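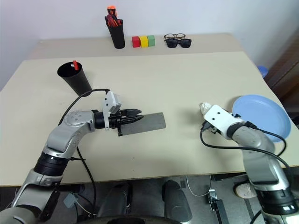 Ticket: Left arm stalls at contact when the right arm is holding an object
Project: Dremard
Component: policy server, time alignment
Status: Resolved, one item left open
Opened: Dec 5, 2021

Summary

The two-arm policy trained with the Rondell chunking method stalls at the start of contact. The left gripper gets to within a short distance of the object, then hovers. The right arm keeps whatever it has and also stops. The stall ends in a safety timeout or in a sudden jump of the left arm toward a pose from earlier in the task.

Seen on the wipe task and on the glasses case task. Not seen on any task where one arm stays parked.

Setup

Training set: 900 teleoperated demonstrations, all tasks pooled, one text instruction per demonstration.
Inputs: head camera, two wrist cameras, joint positions for both arms, gripper width.
Output: a chunk of joint targets for both arms, overlapping chunks averaged.
Server: Orozco, build from the main branch.
Low-level control: Lovard driver, stock gains.

Steps to reproduce

1. Start Orozco with the pooled checkpoint and averaging on.
2. Lay out the table as for the wipe task.
3. Send the instruction and let the right arm pick up its object first.
4. Watch the commanded and measured joint positions for the left arm during the approach.

Expected: the left arm goes through contact with no pause.
Observed: commanded velocity on the left arm drops to near zero above the table while the policy keeps returning chunks at the normal rate.

Log

Entry 1. Ran 80 rollouts on the pooled checkpoint. 61 completed. All of the failures have the stall in them, so this is the only failure mode worth chasing for now.

Entry 2. Checked the driver first. Lovard reports no dropped commands and no torque limit events in any failed run. Replaying recorded demonstrations open loop through the same driver gives clean motion on both arms. Driver ruled out.

Entry 3. Turned off chunk averaging. The stall goes away in most runs but the motion gets jerky at chunk boundaries, and the grippers hit the table hard enough that the run had to be stopped twice. Averaging is part of the stall but should not be removed.

Entry 4. Dumped the raw chunks before averaging. During a stall the overlapping chunks disagree about the left arm: older ones still say approach, newer ones say lower and close. The mean of the two is a pose slightly above the object, and the arm sits there. The right arm chunks agree with each other the whole time. 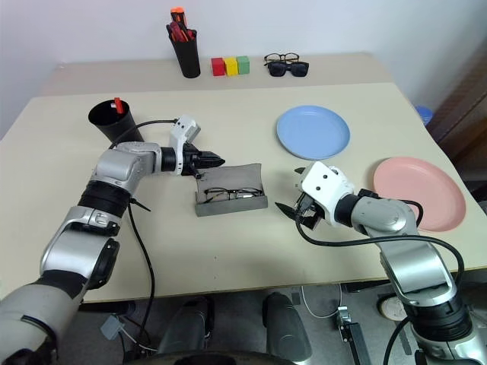 Glasses case task. Left gripper nearly closed above the upper left corner of the case, right gripper open at the lower right.

Entry 5. Question was why only the left arm. Compared timestamps on the two wrist streams. The left stream is stamped on arrival at the host, the right stream is stamped at capture. The left frames are therefore older than their stamps say, by 13 ms at idle and by more when the right stream is also busy. The recorder used for the training set stamps both at capture, so the model has never seen this offset.

Entry 6. Patched Orozco to stamp both streams at capture. Disagreement between overlapping chunks on the left arm falls to the same level as on the right. No stall in the wipe task across the afternoon. The glasses case task still shows a short pause now and then before the grippers close, but it recovers without a timeout.

Entry 7. Tried to fix the remaining pause by weighting newer chunks more in the average. It helps a little on the glasses case and makes the wipe worse — the strokes get uneven. Reverted.

Entry 8. Retrained from the same demonstrations with random delay added to each wrist stream separately. The pause is shorter. Left this checkpoint as the default for both tasks.

Cause

Inconsistent timestamping between the two wrist streams, made visible by chunk averaging. The averaging step assumes that chunks predicted from successive observations describe the same motion. With one stream late, they describe two phases of it.

Resolution

Timestamp patch merged. Delay augmentation is on by default in the Rondell training config. Anyone still on an older Orozco build should update before comparing numbers with ours, as the earlier two-arm results are affected and will be rerun in January.

Single-arm results do not need to be rerun. The offset is there in those runs too, but the chunk disagreement stayed low in every log we looked at.

Still open

Pause before gripper closing on the glasses case task. Suspect the demonstrations themselves: operators often wait there to line up the second gripper, and the policy may be copying the wait. Needs a pass over the recordings with idle segments trimmed. Moved to its own ticket.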